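# Chapter 4: Looking After the Hand

By the time you reach this chapter you will have spent a good many hours getting your two-armed robot to stand up, find its zero positions, and move without frightening anyone, and it would be natural to feel that the hard part is over. I felt the same way with my first Trinura cell! Then I learned how much of a working week goes to the last few inches of the machine: the fingers, the wrist bracket, the small sensor, and the cables that run back along the arm.

We will stay with one setup the whole way through, the bottle-handling station at Jaiswal, so that you can follow a single machine from its first grip check to its first real repair. The station's service log had reached 331 entries when I sat down to write, and 117 of those concern the hands alone. (The carpet, I am happy to report, has only one.)

Smooth, rounded bottles make a good test for a hand. They roll, they shine, and they show up a weak finger very quickly. Before each grip check, do the following:

1. Put the arms in the hold position and look over every finger joint, pressing lightly on the pivot screws.
2. Wipe the finger pads with a soft, dry cloth.
3. Follow the wrist cables with your eye, from the sensor back to the forearm, and look for any loop that could catch.
4. Lay out the bottles and run the close-and-hold routine, up to 50 cycles per hand.

Keep a person beside the work area during the whole routine, with the stop control within reach. Section 4.2 deals with pad wear, and Section 4.3 takes apart the wrist bracket, a job that looks worse than it is.

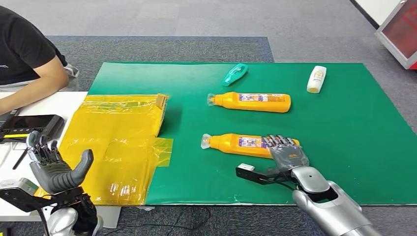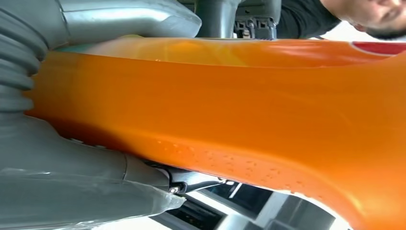
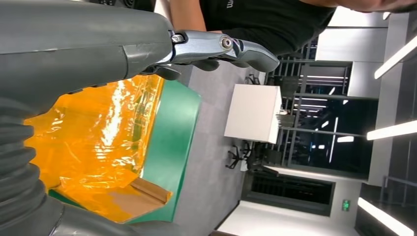
**Figure 4.1.** Grip checks at the Jaiswal station. First: the right hand at the lower of two orange-yellow bottles. Second: a glossy orange surface seen from the wrist, with small droplets on it. Third: finger segments, joint screws, and dark pads above a green box.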